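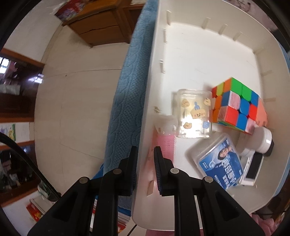

Polelico Monar sofa bed – review after seven months

I bought the Monar last December to replace a futon that had been with me through three flats and had, by the end, the comfort of a garden path. I've waited until now to write this up because most sofa bed reviews seem to be written the week the thing arrives, when everybody is still pleased to have got it up the stairs. Seven months on I am still very pleased!

First the basics. It's the two-seater with the click-down back, in the dark green weave, and I paid £419 including delivery to Veltley. There is a cheaper version with a thinner seat, and a bigger one called the Paredes that costs £700 and has proper arms and a drawer under the seat. I tried both in the showroom. The Paredes is lovely to sit on, but it would have meant moving the bookcase, and I had already moved the bookcase once.

Delivery came in two boxes. The long one is heavy, so have a second pair of hands ready, and measure your landing as well as your front door (I forgot the landing). Assembly took us one evening, with a break for fish and chips. The instructions are all drawings, clear ones, apart from step six, where the bracket is shown from behind and you can easily fit it the wrong way up. If the back won't click at the end, that's your culprit. Take out the four bolts, flip it over and start that step again. All the tools you need are in the box, though I'd use your own Allen key if you have a long one, as the one supplied is short and you will skin your knuckles on the last two bolts.

As a sofa it is firmer than I expected. For the first fortnight I thought I'd made a mistake, then it gave just a little in the right places, and now it is my favourite seat in the house. The seat is deep enough to sit on with your legs tucked up. The back is a bit low if you are tall and like to rest your head, and my taller visitors all end up sliding down in it. Two adults fit side by side with room for a plate between them. Three is possible if you are all fond of each other.

Now the bed, which was the whole point. You lift the back until it clicks, then let it down flat, and that's it. No metal frame to drag out, no loose cushions to find a home for, and you can do it one-handed with a pillow under the other arm. The sleeping surface is 139 cm across, so a shade under an ordinary double, and a standard double fitted sheet stays on well enough if you tuck the spare in at the wall side. I slept on it myself for four nights while the bedroom was being painted and woke up with no aches at all, which is more than the futon ever managed.

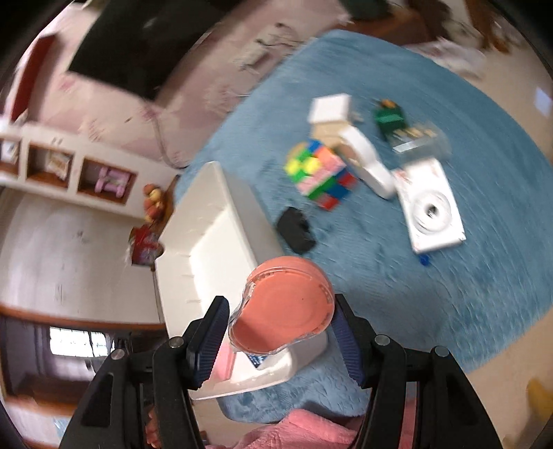

There is a join down the middle, and you can feel it if you go looking for it with your hand. Lying down I only noticed it when I slept right across it on my front. A folded blanket or a thin topper sorts it out completely, and I now keep one ready for guests. My parents, who are fussy about beds and would have told me, had two good nights on it with the topper and one without, and asked where I'd bought it.

The fabric has done very well. It doesn't bobble, it doesn't show crumbs, and the cat has lost interest in it after a few early goes at the corner. I've had one real spill, half a mug of tea, and it came out with cold water and a cloth, leaving no ring. The seat cover unzips and can go in the machine at a low heat. The back cover doesn't come off, and I do wish it did. I run the hoover over it with the brush end every couple of weeks and so far it looks clean.

A few grumbles, then. The feet are hard plastic and will mark a soft wooden floor, so put felt pads on before you slide it anywhere. You need to pull the whole thing forward from the wall before the back will go down, and in a small room that soon gets tiresome – I leave mine a little way out all the time now and hide cables behind it. There's a faint creak from the left side on warm days, cured for a month or so at a time by tightening the bolts. And the scatter cushions that come with it are flat, mean little things. I gave mine to the cat.

I should mention the trial as well. Polelico give you 100 nights to send it back, and they count from the day of delivery, even if you only have guests twice a year. So sleep on it yourself early on. I rang them once, about a missing cap for one of the bolts, and it arrived in the post two days later without any fuss.

Would I buy it again? Yes, gladly, and in the same colour. If you need a bed for somebody to use every night I'd look at something with a real mattress. For a spare room that has to be a workroom and a hobby room and a place to hide with a book the rest of the time, the Monar suits me down to the ground. I'm sitting on it now, legs tucked up, and dinner is going to be late.

Good: easy to fold down, comfortable both ways, tough fabric
Less good: back cover stays on, hard feet, sad cushions
Bought: with my own money, full price

Posted 22/07/2020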